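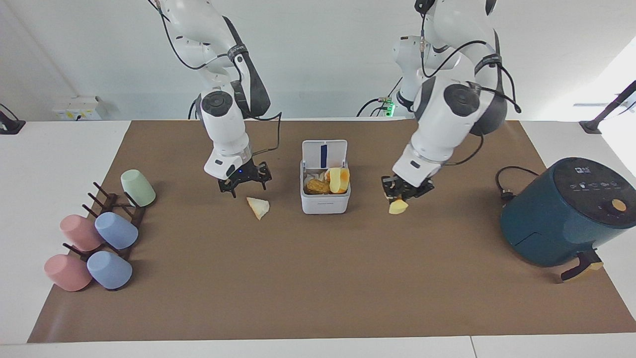 Noémie Pruvost wrote in to say that a kitchen robot doesn't need house rules any more than a dishwasher does, and that if the maker says it's food safe you should take the maker's word and get on with supper.

I don't take the maker's word. A dishwasher stays in its hole in the cupboards. A pair of arms that can pick up your food, let it go and reach past a hot appliance while doing it is a different sort of guest, and I'd like some rules posted before it starts. These are mine, and they apply whether the machine cost $800 or came with the condo.

Paper on the table. Kraft paper is fine under the work, but it is a table covering and shouldn't be treated as a plate. Food that touches it goes in the compost, even if the arm can pick it up again very nicely. Change the sheet every session. Flipping it over doesn't count.

Fingers. Ask what the gripper pads are made of and whether they come off for washing. If the answer is a brochure, ask again. Mine come off with 2 screws and go in hot soapy water, then get dried properly before they go back on. The Vilero booklet says a wipe is enough between foods. I wouldn't wipe my own hands after raw chicken and move on to the bread, so no.

Raw and cooked. Never in the same run. I don't care what the software promises about keeping track. Robots get cooked food only in my kitchen, and I load anything raw myself.

The air fryer. Give it space at the back and sides, and check the manual for how much. Paper must not creep near the vents, and I'd sooner have the fryer on a bare heatproof surface with the paper stopping well short of it. Keep the cord out of the reach of the arms. A loop of cord lying across the work area is a thing to be snagged, and a fryer full of hot food is a bad thing to have on the other end. Mine goes straight back to the wall and is clipped there.

Plastic. Cups, racks and lidded boxes drift toward the fryer if you let them. Keep plastic cups at the opposite end of the table. Check that a storage box is rated for hot food before anything goes into it straight from the basket, and leave the lid up until the steam is gone or your crispy bits will be soggy by lunch. A paper liner helps with the grease. Throw it out after.

Stopping it. Find the stop button and press it once while the arms are moving and empty. If you can't get to it without leaning over the table, move it. My sister's Bevilau had its button behind the toaster - a fine place for decoration.

"Certified." Certified for what? The sticker on a plug tells you about the electrical side. It says nothing about whether the fingers can be cleaned, or whether the arm has been checked for working near people. Ask for the name of the standard and look up what it covers. I wrote to Flutach in June with that question and got back a coupon.

Kids and cats out of the room. Sleeves rolled, hair tied back - same as for a stand mixer.

Noémie can run hers however she likes. I'll eat at her place once I've seen the fingers washed.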